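Flamaser is a planning and perception package for robot arms that work inside computer cases. It was begun at Fultley by Styliani Tsolakis and later taken on by Lorraine Ormsby, who rewrote most of the planner one long June.

The software matches each wrist camera view against a library of 339 board layouts, and then – rather patiently, it must be said – looks for a path that keeps the fingers clear of cables and capacitors.

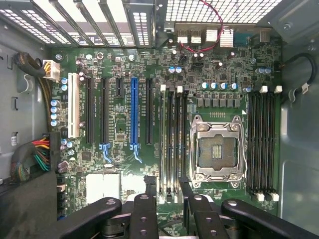
Wrist camera view of a motherboard in an open tower case, with memory slots on both sides of the processor socket.

Planning a single move takes nearly 200 milliseconds. Version 7 added support for loose cables, long a sore point among its users at Grorkunbridge.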